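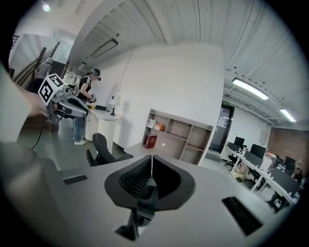
Vol. 2, No. 36

About Us

Trestmont collects examples of people doing ordinary things with their hands, so that a learning system somewhere can have a go at doing them too. We pick things up, put them down, and do it again slightly to the left. There is a longer version of that sentence in our contracts.

The company began as two people and a borrowed desk in Greldale. The desk went back to its owner, who wanted it, and we moved into the space we have now, with the brick wall and the stairs. The people upstairs are also us. They do the checking and the invoices, and they come down when they want to know why a file is four minutes long.

What we do

Customers send us a task. It might be "put the book on the shelf" or "hand over the small box." It usually arrives as one line in an email, and our first job is to find out what the one line means. Which shelf? Is the book standing or lying flat? Does it count if the book falls over after you let go? We once spent most of an afternoon on the word "near."

After that we write the task up, try it ourselves until it stops being embarrassing, and record it. Our collectors work with hand-held grippers, one in each hand for most jobs. The marker cube on top lets the software work out where the gripper is and which way it's pointing. The collector supplies everything else, including the patience. A good demonstration is unhurried and a little dull. People who are graceful at this by nature are rare, and the rest of us learned.

Our largest set so far is Wostatholm, a collection of shelf and tabletop tasks that stands at 3,000 accepted demonstrations. Accepted is the word to look at there. We don't publish the other number, but it is bigger, and it contains a great deal of fumbling. We keep the fumbles, labeled as such, and a few customers ask for them on purpose. A system that has only ever watched things go well tends to be surprised by a dropped spoon.

Bañez is the newer one. It covers two-handed work: holding a bag open with one gripper while the other goes in, steadying a box, passing something across from left to right. Two-handed tasks take us around 36 minutes to set up properly, most of which goes to arguing about where to stand.

How a session runs

Collectors work in short blocks with breaks between them. Your wrists will tell you when a block is over, and we would like you to listen to them before we have to. Somebody else on the floor keeps the log and calls out the resets. A reset means putting everything back, or putting it back somewhere new if the task sheet asks for variety. Left alone, people will return a cup to exactly the same spot all day long, and the system then learns a great deal about that spot.
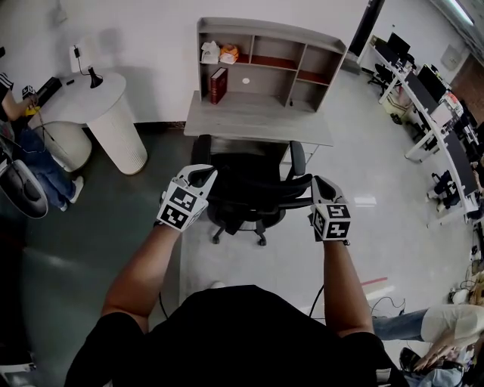
Greldale wrote to us after their first delivery that they had expected the recordings to look more scientific, and that it had taken them a week to see that the slow, boring ones were the ones their model learned from. They also asked if we could stop humming. The microphones are now off by default.

We should explain that Greldale the customer is named after Greldale the town. So was our first bank account. It's a small place.

Checking

Every demonstration is watched by a person before it leaves the building. The checker looks for lost tracking, a late start, a hand wandering in where only a gripper should be, and the quiet little cheat in which the collector nudges the object with a knee. Anything doubtful goes to a second checker. If the 2 of them disagree, we record it again, as that is quicker than the discussion.

What we don't do

We don't build robots and we don't train the models. We have opinions about both, and you can have them free of charge. We don't collect in private homes, and we don't record anyone who hasn't agreed to it. If you visit, you'll be asked to sign a form before you get past the desks.

Working here

We take on new collectors each August and sometimes in between. No background in engineering is needed. Former line cooks and piano students have done well with us. The first week is mostly practice, and none of it gets delivered, so please drop things then – it's the cheapest time.

Getting in touch

Email is best. Tell us the task, the objects, how many demonstrations you think you need, and what you mean by "near." We usually answer by 4 p.m., unless we're recording, in which case the phone is in a drawer.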